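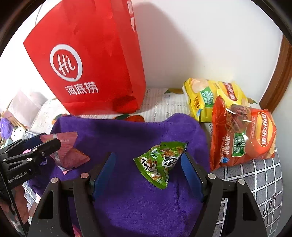
About Enard

Enard is a room tidying and packing service based in Usmont. We work in bedrooms, shared flats, student halls and small rented homes. Most of our customers are moving in, moving out, going away for a term or trying to get a room back in order after a busy few months.

The company started in a spare bedroom with a roll of labels and a folding table. We now have an office and a store on the Ikonen estate, and a smaller store at Lerkum for customers on that side of town. Last year we worked on 1,809 rooms.

What we do

We sort, fold, pack, label and put away. A typical booking is one bedroom and takes a morning. We begin with the bed, as it is usually the largest clear surface in the room, and use it for sorting. Clothes and towels are folded there first, then the smaller things are gathered up: chargers, toiletries, stationery, soft toys, packets of food, and whatever has collected in paper carrier bags by the wall.

Carrier bags get more attention from us than people expect. A strong paper bag from a shop or restaurant is a good temporary container. It stands up by itself and can be seen from across the room. We ask before throwing any bag away, and if you want to keep yours we fold them flat and store them together.

Snacks are dealt with separately from everything else. Small sealed packets go into one lidded box, with the dates facing up where there is a date to read. Opened packets are clipped or thrown away, whichever you prefer. We don't pack food with bedding or towels, even for a short move. If the writing on a packet is in a language our team can't read, we leave it for you to look at and don't guess what is in it.

Towels and bedding

Towels are folded in thirds and then in half, so that they fit a standard shelf. Thick terry towels take up more space than people allow for – two bath towels can fill the bottom of a medium box. Fitted sheets are folded as flat as we can get them and kept inside a matching pillowcase if there is one. We do not wash or iron. There is a laundry next door to our Ikonen store, and we can drop things off there and collect them for a small charge.

Soft toys are packed last and unpacked first. They travel in cotton bags, which we supply.

How a booking works

You fill in the form or ring the office. We ask how big the room is, how many people sleep in it and whether there is anything we should leave alone. You then get a fixed price by email.

On the day, 2 members of the team come to you. You can stay or go out. If you go out, we leave a box for anything we were not sure about, and you go through it when you get back. Nothing is given away or put in the bin until you have said so.

Each box is numbered and comes with a printed list of its contents. The list is also emailed to you, which helps if the boxes are going into storage and you need one winter coat out of them in February.

Storage

The Ikonen store holds up to 3,966 boxes on open shelving. It is dry and locked at night, and customers can visit by appointment. Lerkum takes smaller items only, with no furniture or bicycles. Food cannot be stored at either site, so please eat it, take it with you or let us know who should have it.

Our boxes are double-walled card and come in three sizes. We take them back at the end and use them again until they go soft at the corners. In our last full year we reused 2,684 of them.

Who works here

Everyone on the team is employed by us and paid by the hour, including travel between jobs. New starters spend their first weeks alongside someone experienced and learn folding and labelling at the Ikonen store before they go out to a customer. Several of us came to the work from hotels and care homes, and a few from shops.

Where we work

We cover Usmont, Lerkum and the villages along the river road. Halls of residence are booked through the hall office in some cases, so check with yours first. We can work in a building without a lift, but please tell us which floor you are on.

Opening hours

The office is open on weekdays from nine until five. The stores are open at the same times and on Saturday mornings during term. Moves at the end of the summer term fill up early – book as soon as you know your date.

This page was last updated on Saturday, November 10, 2018.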